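4. Planning the Equipment Budget

4.1 Scope of the purchase

The garment-handling cell was planned as a single purchase covering the arm, the end effector, the wrist camera and the work surface. Earlier budgets at the Romunow laboratory had treated the gripper as an accessory to the arm and had assigned it whatever remained once the larger items were ordered. A review of spending dated 18 Aug 2024 recommended that the order of decisions be reversed, so that the materials to be handled would determine the fingers, and the fingers would determine the rest.

Denim was selected as the main planning material. A pair of jeans combines plain twill, stitched seams of several layers, and, when a belt is left in the loops, a strip of leather raised above the cloth. Each of these places a different demand on finger shape and closing force.
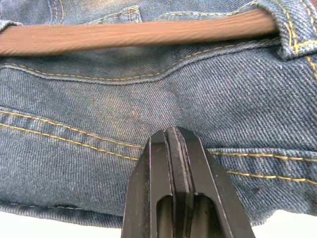

Reading time for this section: 3 minutes

Work close to the fabric governed two lines of the budget. The first was the finger set. Fingers that taper toward the tips can be brought near a double row of topstitching while leaving a belt clear, although they hide part of the seam from a camera mounted at the wrist. The second was the camera itself. Koster and Visser argued in the planning stage that a sensor able to resolve the twill at short range should be given priority over a wider field of view, and the budget was drawn up on that basis.

4.2 Quotations and unit costs

Quotations were requested from Edeck and Le Roux for a two-finger gripper with replaceable pads. Edeck quoted 2,916 dollars for the gripper with its mounting plate and cable. Le Roux quoted a lower price for the gripper but listed the mounting plate separately at 1,119 dollars, which brought the two offers close to one another. Delivery terms differed, and only Edeck would hold its price until November.

Pads were budgeted as consumables. Stitched edges and leather were expected to wear the contact surface faster than plain cloth, and the plan allowed for replacement after around 1,000 closures. A reserve of 20 pads was entered for the first year. This figure should be read as a planning allowance and will be revised when service records are available.

4.3 Small parts and shared space

Small leather parts were included in the plan because they are difficult to reach with pads sized for cloth. Gripping a narrow tab requires the two pads to meet evenly along their length, and any misalignment reduces the area of contact. The cost of an alignment fixture was therefore added to the gripper line.

The cell was also planned for a room in which other staff continue to work. No separate enclosure was budgeted. Tables, storage boxes and seating were carried over from existing stock and entered at no cost, and floor space was charged to the general account. 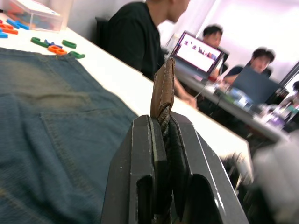 Figure 4. Leather tab held between the gripper pads, with denim on the table at left.

Software was quoted by Clindis as a yearly license. The laboratory chose to enter it under operating costs, so that the capital request would cover physical equipment only. Visser noted that this choice makes the first-year total appear lower than the full cost of ownership, and both totals are reported in the summary table for that reason.

4.4 Limits of the estimate

The estimate does not include staff time for calibration or the cost of garments. It also assumes that one finger set will serve for both cloth and leather. Should a second set be required, it would be purchased from the contingency line.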